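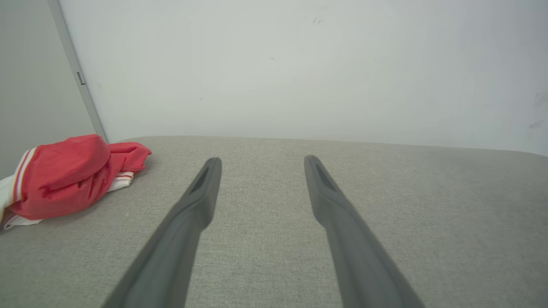 Public lecture to look at who reviews emergency powers

The School of Law will host a public lecture by Bláthnaid Ó Conaill on emergency legislation and the role of parliaments in reviewing it. The lecture, titled "After the Emergency: Who Switches the Powers Off?", takes place on March 27, 2023, at 5:30 p.m. in the Pellow Lecture Theater. Admission is free, but places must be reserved.

Ó Conaill teaches constitutional law and has spent most of her career on the rules that let governments act quickly in a crisis. Before moving to academic work she was a legislative drafter, and she has advised two parliamentary inquiries on the wording of sunset clauses, the provisions that end a law on a set date unless lawmakers vote to keep it.

Her lecture draws on a study of 384 emergency orders made under national and regional laws. The study followed each order from the day it was signed to the day it lapsed or was repealed, and recorded whether elected members had debated it at any point. In 44 cases, no record of a repeal or an expiry could be found, and the orders appear to remain in force on paper.

"Most of these orders are dull," Ó Conaill said. "They deal with opening hours, or who can sign a certificate. People stop paying attention to them. Then a new minister comes in years later and finds a power sitting there that was meant for something else."

The first part of the lecture will cover how emergency powers are usually granted and the different ways they can end. Some laws set a fixed period, often 30 days, after which the government must return to parliament for approval. Others leave the decision to the minister who made the order. Ó Conaill will argue that the second model puts too much weight on the good habits of whoever holds the office.

She will then turn to the courts. Judges in many countries are willing to ask whether an emergency existed when an order was made, but are slower to ask whether it still exists. The lecture will discuss why that second question is harder for a court to answer, what kind of evidence a government should be expected to produce, and whether a person affected by an old order should need to show a particular loss before bringing a case.

The final section sets out a proposal for a standing register of emergency orders, open to the public and updated each time an order is made, changed or ended. Under the proposal, any order missing from the register would lose its legal effect after a short grace period. Ó Conaill first put the idea forward in a working paper last year. It drew criticism from some practitioners, who said that a clerical error should not be enough to undo a law. She has since revised the grace period and added a way for omitted orders to be restored by a vote.

A response will be given by a member of the school's public law group, followed by questions from the audience. The discussion is expected to finish by 7 p.m. A reception will be held afterward in the Sarantis Room on the ground floor, next to the law library.

The lecture is the third in this year's Okar Lectures on Government and Law, which bring speakers to the university to discuss public institutions with a general audience. Earlier talks in the series covered the drawing of electoral boundaries and the independence of public prosecutors. The last one, to be held in April, will look at how second chambers handle budget bills. Details of the speaker and venue will be posted on the series page.

No background in law is needed. A reading list of 5 short items, including the revised working paper, is available from the school office and will be sent by email to everyone who reserves a place. Students taking the graduate course in comparative constitutional law are asked to read the working paper beforehand and may submit written questions.

Reservations can be made through the events page or in person at the school office. Doors open at 5 p.m., and reserved seats not taken by the start of the lecture will be released to those waiting. The theater has step-free access from the Hatico Building entrance, and a hearing loop is fitted. Requests for sign language interpretation should be made when booking.

The lecture will be recorded, and the audio will be posted on the series page. Questions from the audience will not be included in the recording.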